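The Stiseck Plates

Half past six and Fadime still hadn't done the plates. Biswas was coming at seven. The ferry from Tilthorpe, then the bus, then up the hill, and Biswas was never late, not once in 30 years.

Wipe the mat. Leave the apple. Where was the tea towel? On her shoulder. Fine.

Volkan Aydoğan stood in the door with his coat on. He'd been told to help and he was helping by standing there.

"The blue one goes in front," he said.

"It goes where it goes."

"Your mother had it in front."

Her mother had it in front because of the chip, which was years ago, a different plate, long gone. Fadime Akbulut did not say so. No time. She thought about the kitchen in Stiseck, the smell of onions, 40 people through the house the day of the funeral and every one of them eating off something borrowed. 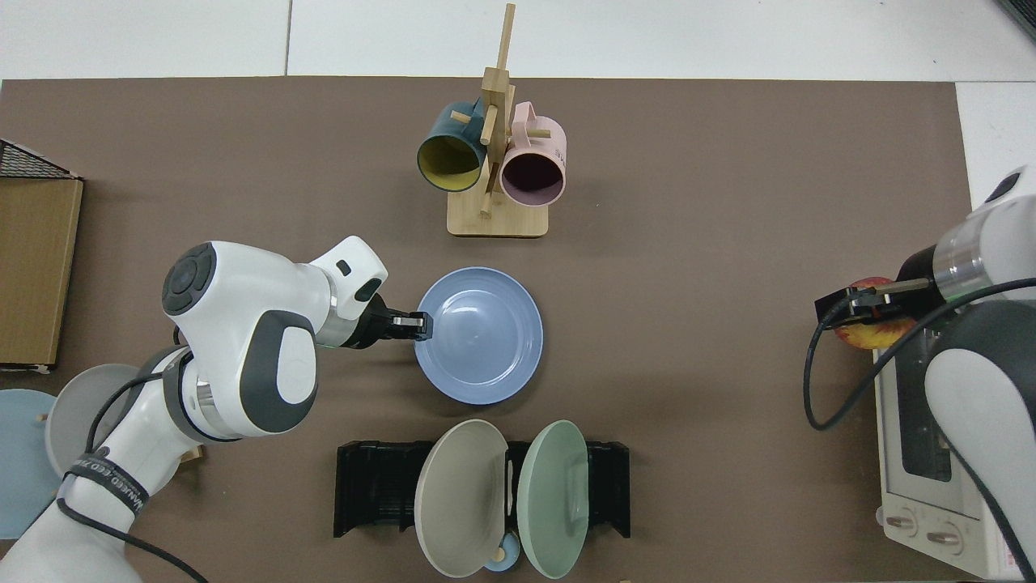

And Biswas washing up. That was the thing. Biswas at the sink til midnight, sleeves rolled, not a word, then gone on the first boat with the good plates wrapped in newspaper. Sold to a dealer in Borus for 3,000. The whole family knew. It was never said out loud, not at weddings, not anywhere.

"Did you ring the bus people?" she said.

"It's on time."

"Of course it is."

These weren't the good plates. Bought one by one, whatever color the shop had that month. She liked them better, if she was truthful. Nothing to steal. She hung a mug, took it down, hung it back up. Volkan watched her do it.

"Teal for Biswas?" he said.

"Pink. Teal is mine."
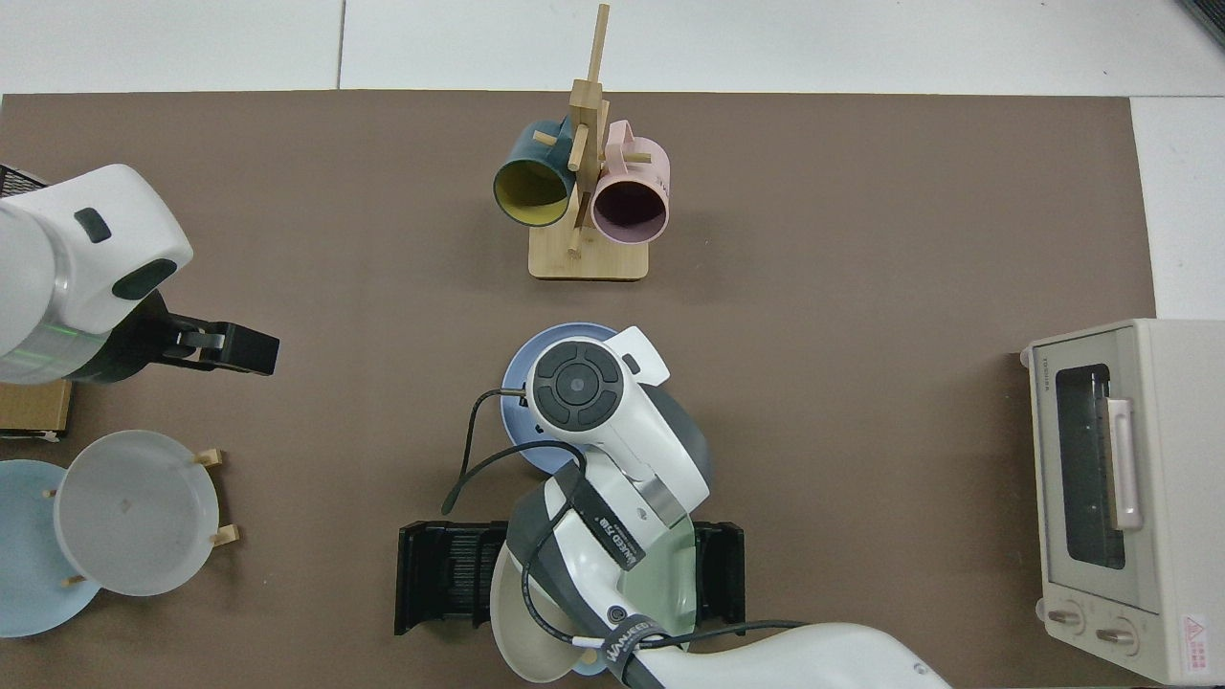

The teal mug and the pink one, on their stand.

Ten to seven. Her hands smelled of soap. She had a speech, she'd had it since September, it started with You owe us and then went on quite a while. She tried the first line under her breath and it sounded like somebody on the radio.

Toast. She could do toast. People couldnt shout much with toast in their mouths.

Then the bell, early. Early! Volkan went, for once, quick. Voices in the hall, a bag put down, something heavy in it, something that clinked. 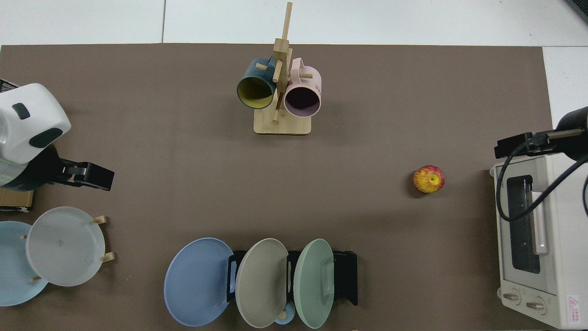 "Where do you want them?"

"On the table, and mind the newspaper, it's coming undone."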